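"성공률 말고, 왜 실패했는지를 보여 달라는 겁니다"

로봇 팔 소프트웨어를 검증하는 손남길 씨를 만났다. 조작 소프트웨어 업체 비놀라(Binolar)에서 그가 맡은 일은 동료들이 만든 제어기와 인식 모듈에 시비를 거는 것이다. 명함에는 '통합 검증'이라고 적혀 있지만 사내에서는 그냥 "반대하는 사람"으로 통한다고 한다. 11월 오후 4시, 약속 시간보다 20분 늦게 나타난 그는 로그를 보다가 늦었다며 노트북부터 폈다.

첫 질문은 요즘 쏟아지는 시연 영상에 관한 것이었다. 그는 한숨을 쉬었다.

"영상은 저도 봅니다. 재미있죠. 그런데 제가 일하는 데에는 쓸모가 없어요. 몇 번째 시도인지, 중간에 사람이 물건을 다시 놓아 줬는지, 그 사이에 매개변수를 몇 번 바꿨는지가 안 나오잖아요. 우리 회사 영상도 마찬가지입니다. 홍보팀에서 싫어하겠지만요."

그의 팀이 지금 붙들고 있는 과제는 색깔별 블록 분류다. 양팔 로봇이 블록을 집어 노란 통과 빨간 통, 그리고 컨베이어 사이를 오가게 하는 작업인데, 겉보기에는 유치원 수준이다. 손 씨도 그 말을 부정하지 않았다.

"색 구분은 30년 전에도 됐어요. 그걸 인공지능이라고 부르면 좀 민망하죠. 어려운 건 통 안에 쌓인 걸 집는 겁니다." 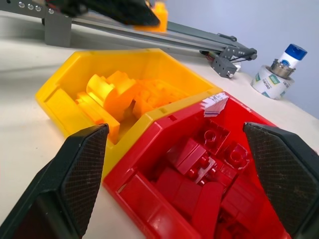 인식 모듈의 문제를 물었더니 그는 손목 카메라 화면을 열었다. 회사는 물체를 하나하나 분리해 내는 분할 모델을 쓰는데, 내부 평가용으로 모은 영상은 모두 3206장이다. 점수는 높게 나온다. 손 씨가 믿지 않는 것은 그 점수의 평균이다. "빨간 통에 빨간 블록이 들어 있어요. 통도 번들거리고 블록도 번들거립니다. 경계가 어디입니까? 게다가 통 테두리에는 찢어진 라벨 조각이 하나 붙어 있죠. 저런 것 하나에 모델이 어떻게 반응하는지 따로 재 본 사람이 있느냐, 저는 그걸 물어봅니다. 대개는 조용해져요."

그가 직접 추려 낸 까다로운 영상은 774장이다. 같은 색 배경에 같은 색 물체가 겹친 경우, 손가락이 통의 앞면을 가린 경우, 경사진 블록이 평평한 판 위에 얹힌 경우가 여기에 들어간다. 이 묶음만 따로 돌리면 점수가 눈에 띄게 떨어진다고 했다. 얼마나 떨어지느냐는 질문에는 답하지 않았다.

"숫자를 말하면 그 숫자만 돌아다닙니다. 조건은 빠지고요."

제어 쪽도 사정이 다르지 않다. 이 회사의 파지 계획기는 원래 한병철 씨가 혼자 짠 규칙 기반 코드였다. 작년부터는 시연 데이터를 학습한 정책이 그 자리를 넘겨받는 중이다. 손 씨는 둘을 나란히 돌려 보자고 주장했고, 결국 한 달 동안 그렇게 했다.

"학습한 정책이 더 부드럽게 움직이는 건 맞아요. 보는 사람이 감탄합니다. 그런데 부드러운 것과 맞는 것은 따로 재야죠. 규칙 코드는 못 집으면 못 집는다고 오류를 냅니다. 학습 정책은 빈손으로도 아주 우아하게 컨베이어까지 갑니다. 그러고는 손을 펴요."

빈손을 감지하면 되지 않느냐고 물었다. 그는 손가락 간격과 모터 전류로 판단하는 검사기가 이미 있다고 했다. 문제는 얇은 판이다. 판을 물었을 때와 아무것도 물지 않았을 때의 간격 차이가 작아서, 문턱값을 조이면 멀쩡한 파지를 버리고 풀면 빈손을 통과시킨다. 지금은 손목 영상으로 한 번 더 확인하는데, 그러느라 900밀리초가 더 든다.

"현장에서는 그 900밀리초를 제일 먼저 지웁니다. 느려 보이니까. 지운 다음에 왜 자꾸 빠뜨리느냐고 전화가 오고요."

실제로 그런 전화를 받은 적이 있느냐는 말에는 웃기만 했다.

양팔 협조 이야기로 넘어가자 목소리가 조금 올라갔다. 두 팔의 경로를 하나의 계획기에서 함께 푸는 방식과 팔마다 따로 풀고 충돌만 막는 방식 사이에서 팀은 아직 결론을 내지 못했다. 전자는 계산이 무겁고, 후자는 한쪽이 멈춰 기다리는 일이 잦다. 협력사 자론(Zaron)의 베이코 투루넨 씨는 함께 푸는 쪽을 강하게 민다. 손 씨는 그와 두 번 화상으로 다퉜다고 한다.

"그분 논리는 깔끔해요. 다만 깔끔한 건 팔 두 개와 통 두 개만 있을 때 얘기입니다. 작업대에 가 보면 컨베이어 끝에 사람 팔이 들어와 있어요. 한쪽 손은 노란 블록을 물고 벨트 위에 있고, 다른 손은 빨간 통 옆에서 벌린 채로 있고. 뒤에는 우산도 있고 병도 있습니다. 계획기의 장면 모델에 우산이 있을까요? 없습니다."

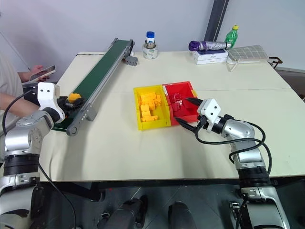
도구 이야기

손 씨가 요즘 가장 많은 시간을 쓰는 곳은 로봇이 아니라 기록 도구다. 사내에서 '캐럴(Carroll)'이라 부르는 재생기로, 카메라 영상과 관절값, 정책의 출력을 같은 시간축에 올려놓고 앞뒤로 돌려 볼 수 있다. 시작은 초라했다. 손목 카메라와 머리 쪽 카메라의 시각이 200밀리초 어긋나 있다는 사실을 뒤늦게 알았고, 그동안 정책의 실수라고 적어 둔 사례 중 일부가 시각 동기 문제였다.

"그때 제 보고서도 틀렸어요. 의심이 직업인데 시계는 의심을 안 한 거죠. 그 뒤로는 로그를 열면 타임스탬프부터 봅니다."

그는 재생기의 화면 하나를 보여 주었다. 위쪽에 영상 두 줄, 아래쪽에 그래프가 흐른다. 파지 실패로 표시된 구간에는 사람이 직접 원인을 적게 되어 있는데, 선택지에 '모름'이 있다. 처음에는 개발자들이 이 항목을 없애자고 했다. 지금은 가장 자주 쓰이는 항목이다.

"저는 그게 건강하다고 봅니다. 예전에는 다들 '조명'이라고 적었거든요. 조명 탓을 하면 회의가 빨리 끝나요."

대규모 모델이 이런 문제를 한꺼번에 해결할 것이라는 전망에 대해서도 물었다. 그는 잠시 노트북을 덮었다가 다시 열었다.

"될 수도 있겠죠. 안 된다고 말할 근거도 저한테는 없습니다. 다만 된다는 분들께 부탁하고 싶은 건, 통을 한 뼘 옮긴 다음에 다시 보여 달라는 거예요. 통을 돌려놓고 한 번, 색을 바꿔서 한 번. 그 결과표를 받아 본 적이 드뭅니다."

동료들과 사이는 괜찮으냐고 묻자 그는 한병철 씨와 점심을 같이 먹는다고 답했다. 규칙 코드를 완전히 걷어내는 일정은 두 차례 미뤄졌고, 손 씨는 세 번째로 미루자는 의견서를 쓰는 중이다. 인터뷰가 끝나자 그는 얇은 판만 골라 담은 시험을 한 번 더 돌려야 한다며 작업대 쪽으로 갔다.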